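I've been meaning to write about robotics club since about November, and every time I sit down to do it somebody needs driving somewhere or the dog has eaten a glove. So, with a cup of tea and the house quiet for once, I'm finally having a go!

For those who haven't met him, Gun-woo Moon runs the club out in Nesomton, and he has the patience of a saint. This term he and Chaiwat Thepsuriya set the kids a housekeeping project. The robot is called Mava (the kids voted, and it was close -- "Wimura" lost by a whisker and has been given to the battery trolley as a consolation prize). Mava's job is to learn how to tidy a bedroom, which made every parent in the room look up from their phones.
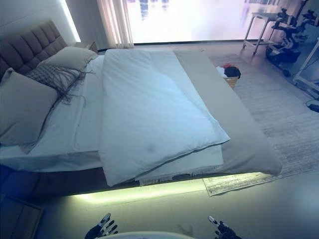
Bed-making is much harder than I'd ever given it credit for. My daughter is on the bedding team, and she came home the first night quite indignant that a doona doesn't have any proper corners once it's been folded up. Gun-woo had them write out every step on paper before they touched a line of code, and their list ran to two pages, with most of the second page given over to the cushion. You can see why -- it has that long dark feathery fringe spilling all over the white sheet, and when you've got jointed fingers with silver tips, where on earth do you take hold of it? Her team says by the weave. The other team says underneath, and they've been arguing about it in the car ever since, because of course we carpool.

They're keeping a logbook as well, and the plan is to get through 100 attempts before the showcase. The club has also put in for a $600 grant to cover spare parts, so fingers crossed on that one (I proofread the application and Chaiwat's spelling of "manoeuvre" was better than mine).

Showcase starts at 6 and there'll be a sausage sizzle out the front. I've put my hand up for onions again. If you're bringing little ones, park on the oval side, as the other gate gets locked early.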